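Projects > Rendgate > Kitchen Things > README

# Rendgate Kitchen Things: Fruit and Baskets

Maintained by Reiko Kubo. Last revised February 16, 2018.

## What you get

A folder of pictures of fruit, baskets, and the modest amount of bench that goes between them. There are 66 pictures in this part of the set, sorted by what's on the table. It started as a side folder of the Imai pantry list and grew the way side folders do, until it was bigger than the pantry list and had to be given its own README.

If you were hoping for a still life with grapes and a dead pheasant, the State Gallery is open most days. We have bananas.

## Layout

- fruit/ has the fruit by itself
- baskets/ has the baskets by themselves
- both/ has what you'd expect
- odds/ has 17 pictures that wouldn't go anywhere else, including the colander argument

Each folder has a plain text list with one line per picture: what's in it, the colour, and whether the basket has anything in it. Colours are written in everyday words. "Orange" covers everything from apricot to brick, and anyone wanting finer grades can add a second column and live with it.
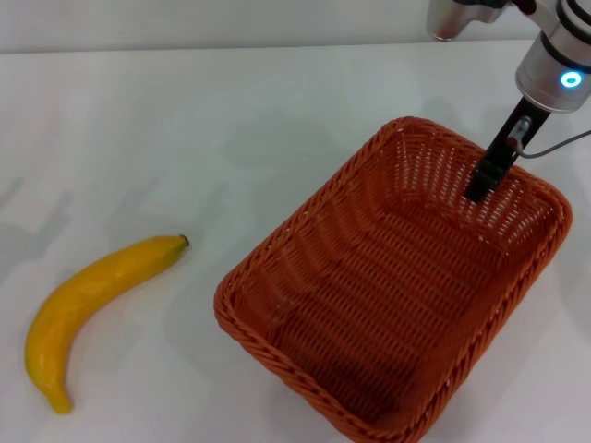
Category: both / banana, basket (empty)

The line for this one reads "banana, yellow, one; basket, woven, burnt orange, empty". Reviewers have asked why it's under both/ when the banana is outside the basket. The folder name means both things are on the table. It has never meant that one is in the other. For that, look at the last column, which says "empty" when the basket is empty and has done so since December.

The braided rim counts as part of the basket. We had an early version of the list where rims got their own entry, and it made the file twice as long and no one's life better.

## Naming rules

1. Fruit goes first, then container, then anything else.
2. A basket is woven. A bowl isn't. A tub is whatever Jerton calls a tub.
3. Specks on a banana are not a colour. Write "yellow" and move on.
4. If you can't tell a mandarin from a small orange, write "citrus". Don't ring me.

## Known problems

The Eltero lists use "hamper" for anything with a woven side, so a straight merge will give you picnic equipment where there isn't any. Run the find-and-replace first. Three lines in odds/ still say "nana" and will be fixed when I stop finding it funny.

Pears are badly under-represented. They were ripe for one afternoon.

## Using it

Free for teaching and tinkering. Please keep the README with the folder, and if you rename things, tell people that you did.

## Comments

**pantryshelf:** Rule 2 saved me a long email, thanks. Is a punnet a basket?

**Reiko Kubo:** Punnet is its own word. See odds/.

**dmc_listkeeper:** Strongly object to "citrus". A mandarin has dignity.

**wombat_lane:** Please don't fix the nanas.

## Related items

- Imai pantry list (tins and jars)
- Jerton tubs, lids kept separately
- Eltero hampers, unmerged
- Rendgate Kitchen Things: Tea Towels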